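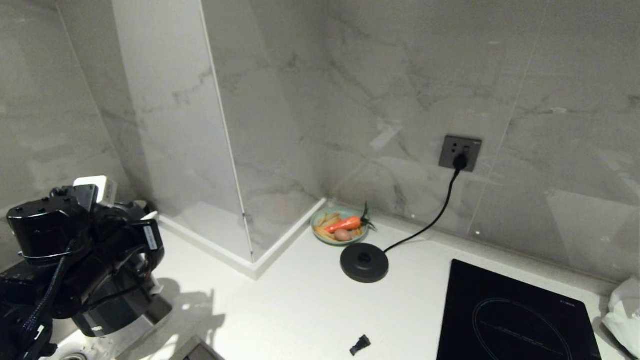 Ottilie Varga

2025-07-16

Mud trays, second round. The Masum clay finally cracked the way it does out on the lake bed, and I am so pleased with it! Proper polygons, most of them five- or six-sided, with the edges curling up a little like old paint.

Where we were: in February all the trays gave us those long, lazy cracks that wander from one wall to the other and then stop. I blamed the clay. Now I think it was the tray walls. The mud was sticking to the plastic and pulling from the sides, so the first cracks always started there. This time I greased the walls with petroleum jelly and left the bottom bare and scuffed with coarse sandpaper, so that the mud grips underneath and lets go at the edge. Huge difference.

Tray 7 (Masum, thin layer) cracked first. The pattern came in stages – a few main cracks meeting close to right angles, then smaller ones filling in the blocks. Tray 9 (Masum, thick layer) went later and made much bigger plates, same as you see near the middle of the lake where the mud is deep. I knew that from reading, but having both side by side on the bench is something else.

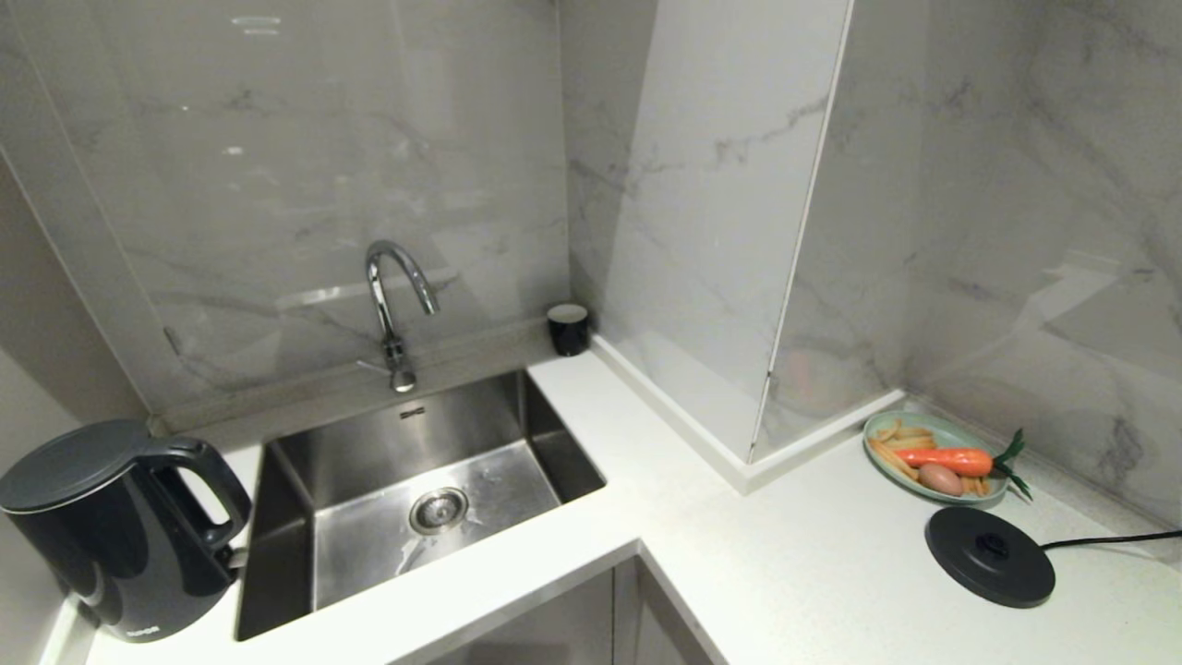
Brornberg mud is a different animal. It has a lot more silt in it, you can feel the grit between your fingers, and it dried to a flat crust with hairline cracks and hardly any curl. I weighed out 304 grams for each tray so the comparison with Masum is fair. If anyone wants to repeat it, please use the bag marked Calloway Flat side and leave the shore bag alone, as the shore mud is full of bits of root that hold the whole thing together and spoil the cracking.

Then the part I was really looking forward to. I re-wet tray 7 with a spray bottle until the plates swelled shut, and let it dry again. The cracks opened in the same places, but the corners had moved! Several of the T-shaped joints had opened out and were on their way to being Y-shaped. On the lake this goes on for season after season, and it would explain why the old ground near Calloway Flat looks so much like honeycomb and the fresh mud by the inlet looks like a bad street map.

Still don't know about salt. Tray 2 had table salt mixed in and grew a white fuzz on top, very pretty, but the fuzz hides the cracks and I couldn't trace them. Try less salt, or brush it off before tracing.

The Zonemell fan is too strong on one side and the trays nearest to it dry lopsided. Turn them morning and evening.

Next: wet tray 7 again, same spray, same amount. Trace the joints on clear film each time and stack the films. Need more film, and a finer pen.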